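Budgeting for a two-armed robot: start in simulation or just buy one?

Posted in Workshop & Automation by Fusitwood

Hello all. I help run a small joinery and storage furniture outfit in Gullalstead and we've been talking (for far too long!) about getting a two-armed robot to do our drawer testing. At the moment it's a person opening and shutting drawers on sample cabinets, which is dull work and hard on the wrists. My boss has agreed to look at it properly in January and wants a budget from me before then.

I've had a quote for the arms and base, and that bit I understand. What I can't work out is what to put down for everything else. Do I need simulation time first, and if so how much? Should I allow for spare grippers? We have a mixture of handles, from thin bars to small stubby ones, and I'd hate to buy something that only copes with half of them.

Flendard
Accepted reply

We went through this with a line of kitchen units, so I'll tell you what I'd do again. Pay for simulation first. We set aside 6 weeks for it and used every one of them, mostly trying different handles and different spots for the base to stand. The second part mattered far more than I expected — a low cabinet is awkward, as the arms have to reach down and the body gets in the way of its own elbows.

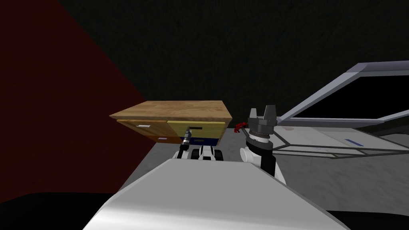

Once you've got a reach you're happy with, go back to the supplier and ask for the quote again, line by line. Ours came back with 8 extra items on it, including floor fixings, a safety fence and a training day, and none of those were in the first price. I'd also put in for one spare pair of gripper fingers per arm. They were £441 a pair for us, and we wore through the first lot on metal handles in no time.

Oh, and measure your doorway. I'm serious, we had to take a frame off!

Mengal

Just buy second hand and learn on it, that's what I did. Simulation is fine but drawers stick, and mine never stuck on the screen.

Fusitwood

Thanks both, really useful. Flendard, did you pay for the simulation by the month or as one lump?

Flendard

By the month, and we stopped it once the robot was in. If you can, keep it going for a bit after delivery — I wish we had. Mengal has a point about sticking drawers too, so keep over five of your worst sample cabinets back for the real thing. Don't let anyone tidy them away or fix the runners.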